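Prineck Two-Finger Gripper and Menemar Planning Package: Is the Bundle Worth It for a Small Shop?

Rating: 3 out of 5

I buy equipment for a small business that packs and ships books, board games and boxed kits. We have a short list of jobs we would love to hand to a machine, and a shorter list of ones we can afford to. The Prineck bundle came up because it is sold on a promise I have heard many times: plan the job in software first, spend the money later. You get the two-finger gripper and a year of Menemar, the simulation package, for $1,298. The arm is extra. So is the mounting plate, and I will come back to that.

I went in doubtful. The last planning tool we paid for was a drawing program with a calculator bolted on, and the payback date it gave us was a fantasy. This one is better than that. Whether it is good enough to base a purchase on is a different matter.

Setup

Menemar installed without trouble on an ordinary office computer, although the first launch took long enough that I checked whether it had frozen. The gripper model comes already loaded. Rooms and objects come from a library, and the library leans heavily toward houses. There are living rooms, hallways, kitchens and patios, and very little that looks like a packing bench. If you want your own building in there you have to bring in a model of it, and the instructions for doing so are four pages long and assume you already know how.

I gave up on building our back room and used one of the stock interiors. For a grip study the room hardly matters. For a reach study it matters a great deal, and buyers should know going in that the nice layouts in the sales material take real hours to make.

The grip itself

Our problem items are flat, tall and slick. Book-shaped, in other words. Suction cups do well on them until they meet a textured cover or a loose dust jacket, so fingers are worth a look. I spent most of my trial time on this and it is where the package earned most of its stars. You can move the viewpoint right up behind the fingers and see how much of a cover ends up behind them, something I could never judge from a catalog drawing.

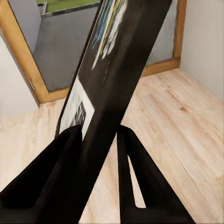
Menemar render, gripper view: a flat printed item held at a slant between the two fingers.

What I took from this view was how much of a printed face a broad finger can hide. One finger sits right over part of the white label. If you scan labels while the item is in the grip, that is a planning problem, and it is far cheaper to find it on a screen than on the bench. We would have to scan before the pick or turn the item around. Either one adds a step, and the step needs to go in the budget.

I also care about the slant. A tall item held at an angle needs more clearance than the same item held upright, and our bins are narrow. Menemar will report the clearance if you ask it to, but the setting is buried two menus down and is switched off by default. I can't think why.

The gripper in hand feels solid. The jaws open and close evenly and the wiring is tidy. I have no complaints about the build, apart from the cable, which is too short to reach the controller on anything but a tabletop arm. Plan on an extension.

Where I stopped believing it

The software has a budget page. You enter wages, hours, picks per hour and the price of the equipment, and it gives you a payback period. The default success rate for picks is 1,000 out of 1,000. I am not kidding. Ours was 87 percent on the first real trial with mixed stock, using an arm on loan from a dealer, and it got better only after we sorted the items by thickness. Put a number like that into the budget page and the cheerful green bar at the bottom goes away.

It also leaves out:

Fixtures and mounting. The plate for our arm was a separate order.
Someone's time to watch the thing for the first few weeks.
Damaged stock. Scuffed corners on a book are a return.
Replacement finger pads.
Floor space, which we pay for by the foot like everybody else.

When I added those lines in my own spreadsheet, the first-year cost on top of the arm went to roughly $3,000, more than twice the sticker. That isn't outrageous for this kind of gear. I would still have liked to get the figure from the people selling it.

Friction is the other soft spot. The simulated covers all seem to have the same surface unless you change it by hand, and our stock runs from glossy card to rough cloth. You can type in a friction value for each object, but where would a small shop get one? I guessed, tested, and guessed again. By the end the simulation agreed with the bench fairly well, mostly because I had tuned it until it did.

Compared with the others

I looked at two alternatives. Margaritis sells a similar gripper with no software and a longer cable. If you already know your items can be held by fingers, that is the simpler buy. Tosau rents a complete cell by the month, arm included, and sends a person to set it up. It costs more over a year, but you can send it back, and for a shop with a busy season in the fall and a dead one after it, renting deserves a serious look. Tosau's quote was also the only one with installation on the first page.

Support

Fine, slow. I sent Prineck three questions and got two answers, both useful. The question about the default success rate is the one still open.

Who should buy it

Shops with a narrow range of rigid items and someone on staff who likes fiddling with software. Get the trial license first and run your worst item, the one that slips or bends. Ignore the payback page entirely and do the sums yourself, with a pick rate you have measured.

We kept the gripper. I have not renewed Menemar, and the arm purchase has been moved to next year's budget with a question mark beside it.

Pros: sturdy gripper, close-up grip views, fair price for what is in the box
Cons: short cable, house-heavy object library, clearance check off by default, budget page built on perfect picks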